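Why I Have Fallen for Making My Own Ketchup

7/11/21

So the tomatoes are finally finished! I pulled up the last of the plants in October, all brown and floppy, and came indoors with a bucket of little hard green ones and a much bigger bucket of ripe ones that nobody in the house could face in another salad. I'd already frozen loads. Then I remembered the ketchup stall at the Girwood autumn fair (the one with the queue) and thought, right, how hard can it be?

Not very! It's mostly waiting. I chopped up the tomatoes with a couple of onions and a sharp apple, and cooked the lot down with 200 ml of cider vinegar, far more brown sugar than I'd expected, and a little cloth bag with cloves, allspice and a bit of cinnamon stick. The whole kitchen smelled like Christmas and a chip shop at once and I loved it. After that it goes through a sieve, which takes ages and makes your arm ache, and back in the pan for another 20 minutes until a spoon dragged across the bottom leaves a trail.

My first batch was too thin and I bottled it anyway. The second I left on while I was on the phone, and it caught, but even that one is lovely on a bacon sandwich – a bit smoky, almost like barbecue sauce. The third is the keeper. I used Nasmont plum tomatoes for it, a variety I grew for the first time this year from a swapped packet, and they have hardly any juice in them, so it all goes much faster.

Shop ketchup still has its place, mind you, and I'm not giving it up.
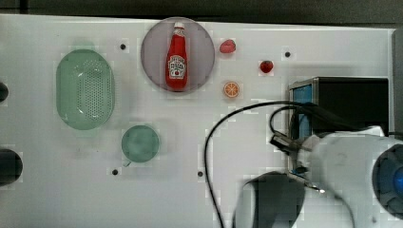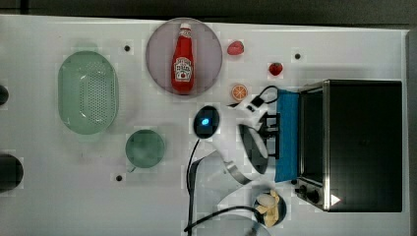 What I'd like to try next is a green one, with those hard little tomatoes and some chilli. I've seen recipes with mustard seed and others with ginger, and I can't decide, so I may split the pan and do both. I also need better bottles. The ones I have are old cordial bottles with narrow necks, and the thick batch has to be poked out with a skewer. If you've got a favourite green tomato recipe, do leave it in the comments, I've still got half a bucket to use up!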